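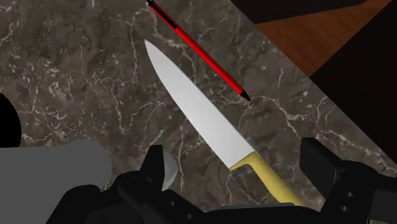 Plurnia, the two-person studio behind the couch co-op cooking game Hornlow, says its October update will finally fix the physics that have annoyed players since launch. The patch replaces the game's hand-tuned collision code with a plug-in called Drondadard, and the studio is promising that objects will land, slide and stay where you leave them. That is a big claim. Rendered stills have never been where cheap physics gets caught, and a chef's knife lying flat on dark marble with white veins all through it looks perfectly settled for exactly as long as nothing touches it. What matters is the next second, when a second player bumps the counter and the knife either stays down, jitters in place or leaves the building at high speed.

Hornlow players know the third outcome well. The most repeated complaint on the game's forum is the "pantry launch," in which a dropped item sinks a little way into a surface, the engine notices, and the item is thrown out through the nearest wall. Plurnia acknowledged it months ago and has shipped two fixes. Neither held up in four-player games.

Cledwyn Lewis, who does the programming, says the new system is different because it checks for contact between frames as well as on them. "The old code only looked at where things were," he said. "If something was moving fast enough, it could be above the table on one frame and inside it on the next. Drondadard looks at the path."

Checking the path is a sound idea, and also an old one. Most of the big engines have offered some version of it for years, usually as a box you tick on each object, and it usually comes with a warning that it costs processor time. Lewis says the cost is small. The studio's own test room drops 2000 loose objects onto a floor and, he says, keeps a steady frame rate while they settle. The room has no players in it, no enemies, no network traffic and no sound. It was also run on his development machine, which he described as "pretty decent" and did not describe further.

Online play is the bigger question. Two players on one couch share one simulation, so whatever happens happens to both of them. Two players in different houses do not, and keeping a pile of moving junk in agreement across a home connection is a problem that has beaten teams a lot larger than this one. Plurnia's answer is to let the host decide where everything is and have the other machines follow along. The patch notes say this works at a delay of up to 105 milliseconds. They do not say what happens past that, and when asked, Lewis said only that things "get a bit floaty."

Định Hứa, who runs the modding site Obeidat and has had the beta branch for a while, is not convinced. He says the pantry launch is much rarer on a single machine and that he had real trouble forcing it. Online was another story. "I had a crate that was on my shelf and on my friend's floor," he said. "We both picked it up. Then we had two crates, and then the game closed."

He is also worried about mods. Obeidat hosts 715 of them for Hornlow, and by his account a good share rely on the old collision layers, which the patch renames. Plurnia says it will publish a conversion guide. It said the same thing before the last major update, and that guide arrived after most of the affected authors had worked it out for themselves or given up.

There is some good news for people who just want to play in the same room. Local games get a new shared camera that zooms out as players separate and stops them at the edge of the screen, so the slow player no longer vanishes behind a wall of cabinets. Beta testers seem to like it, though the camera still swings badly when one player falls off a ledge, and the setting that controls how quickly it catches up is buried three menus deep.

The update is free for owners. Drondadard will also be sold separately to other developers for 20 dollars, and it is hard not to notice that the patch doubles as an advertisement for it. Lewis says the game came first and the plug-in grew out of it. Anyone thinking of buying it for a project of their own might want to wait until it has survived a few weekends of real players throwing real crates at each other.

Plurnia has not given a day for the release. The beta branch is open now to anyone who owns the game, and saves made on it will not load in the current version.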